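3.2 Reading the pages

The second source of data is a fan-run wiki for Zukell, a long-running superhero web comic with ranked heroes and numbered monsters. The wiki holds 1594 character pages. Of these, 371 carry a filled-in statistics block, meaning that at least one of the fields for strength, speed, durability and range has a value other than "Unknown." The remaining pages are mostly stubs for characters who appear in a single chapter, and they were left out.

Each page in the set was read by two coders. The coders marked every claim about a character's ability with one of three labels: shown (a panel is cited), stated (a line of dialogue or narration is cited), or inferred (the editor reasons from rank, from a fight with another character, or from nothing named at all). Where the coders disagreed, Brodie Fairweather read the page a third time and chose a label. This happened on 80 pages, most of them long entries for main characters.

Inferred claims were then sorted by the kind of reasoning used. The most common was scaling, in which a character is given the strength of an opponent they defeated or held off. Scaling chains can be long. The page for the monster Sokon takes its durability from Yang, whose own value comes from a hero who never fights on the page - the link rests on rank alone.

Everyday objects are often used as measures. Editors work out the size of a crater or a broken wall from a door, a car or a cup drawn nearby, and the estimate depends a good deal on the angle from which the object is drawn. An overhead view gives the width of a cup but says little about its height (Figure 4).
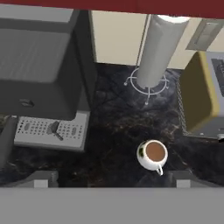

Figure 4. A coffee cup on a dark marble countertop, viewed from above (computer rendering).

3.3 Edit histories

For each page we also saved the full edit history and the talk page. Reverted edits were kept. We recorded who first added a value, how many times it changed, and whether the change came with a comment. In all, 108 pages had a speed value that was raised and later lowered again, usually after a new chapter in which the character lost.

Talk pages were harder to use. Some threads had been moved to the Mimon forum, where older posts are no longer open to the public, so the reasons for early changes could not be traced. These changes are counted in Table 2 under "no reason found."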